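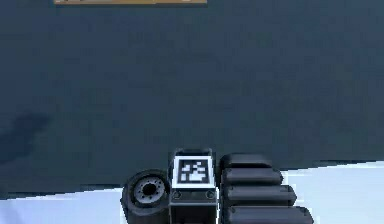

The gripper and a great deal of dark blue surface, in simulation. Tidying has not been ruled out.

Can it do the washing-up yet? A gallery

Every February my sister-in-law, Jean Hepburn, asks whether she can stop buying rubber gloves. Every February I go and look at how the household machines are getting on, and come back with much the same answer. This year's page is short, and it stays in the simulator, where crockery is free and the floor never needs mopping.

A few notes to go with the picture, for those who like to look closely.

The square black-and-white marker on top of the gripper is there so that software can work out where the hand has got to. My own household has no such system, and I lost a potato peeler for most of the winter.

The round disc on the left has a ring of little bolt holes and a bigger hole in the middle. Horacio Rivadeneira, who looks at these things for a living, admired it for longer than he has ever admired my kitchen.

As for the big dark surface, I would call the middle of that very nicely empty. I'm giving no marks for it, as I have no idea whether anything was ever on it, and an expanse like that would last six minutes in our house before somebody put the post on it.

The chores list, as it stands

Wiping a flat surface: promising, provided you take everything off first and put it all back afterwards. That was always the part I minded.

Loading a dishwasher: fine with plates. Esther Muriithi set our simulated kitchen 40 mugs and it got 2 of them the right way up. My teenage nephew's figures are similar and he wants paying.

Restocking shelves: better. Tins are much the same shape on a Saturday as on any other day, and shops keep them in rows. Godfrey Temba thinks the corner shop will have one before I do, and he may well be right.

Folding a fitted sheet: I can't do this either, so I've left it off.

Jean has been told to buy the gloves. She got the large pack.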